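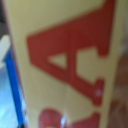
Packing Lessons

Students in an after-school robotics club spent a season teaching an arm to handle groceries. Most of the work was cardboard.

Sep 28, 2024

The robotics club at Londora Technical High School meets in a former drafting room on the second floor. It has 12 members this year, two robot arms, and a steel cabinet full of food that no one is allowed to eat.

The food is for the Flilel Challenge, a regional contest for high school teams. The task sounds simple. An arm has to take grocery items from a table and set them in a bin without crushing, dropping or tipping anything. Each team gets 10 items and 10 minutes. The judges choose the items on the morning of the event, so a team can't train on the exact set it will face.

The Londora students first entered last April and placed near the bottom. Their arm picked up cans well. It did poorly with boxes, and boxes made up half the table.

"We had tuned everything for round things," said one junior, who writes most of the club's control code. "A box looks easy until you come at it from the wrong side and push it across the table."

Over the summer the club rebuilt its approach. The old setup used a single camera on a stand, looking down at the table. It gave a good overall view but lost sight of an item as soon as the gripper moved over it. The new setup keeps that camera and adds a small one at the wrist.

The wrist camera brought its own trouble. In the last few inches before a grasp, a package can fill the whole view. The software no longer sees a box with four corners. It sees a flat patch of color, part of a printed letter, and maybe one edge. Focus gets soft at that range, and glossy ink throws glare back at the lens.

The students' first program tried to identify the item again at every step. Close up, it often gave a different answer than it had a second earlier, and the arm would stop and back away. The version they use now decides what the item is from farther out, then holds on to that answer. Near the package it looks only for the long side edges and lines up the fingers with them.

Large lettering turned out to be a problem for that step too. A bold letter has strong straight strokes, and the program sometimes took one for the side of a box, especially when the package was turned and the words ran sideways. Two sophomores spent three weeks on it. Their fix compares the color on both sides of a line. If the same background color shows up on each side, the line is probably printing and gets thrown out.

Grip force is the other half of the job. Thin cardboard bows when it is squeezed, and a bowed panel slips. The club buys its finger pads from Proraten, a small supplier of rubber parts, and cuts them to size with a utility knife. The pads wear down quickly and are replaced before every full practice run.

Money is limited. The school pays for the room and the entry fee. Kanaujia Hardware, two blocks away, gives the club a discount on fasteners and lumber. Members bring most of the groceries from home, and dented packages go back in the cabinet, as the judges have been known to use them.

Practice runs are logged in a shared notebook, by item, with a short note on each failure. Recent pages say things like "pushed before closing" and "good grasp, bad release." Releases are the current focus. The arm tends to let go a little high, and tall boxes fall over in the bin.

The club's faculty adviser leaves most of the technical decisions to the students but insists on the notebook. New members start there. They run the same item over and over and write down what happened before they are allowed to change any code.

The next contest is in the spring. Until then, the club meets after school and is still accepting students from all grades.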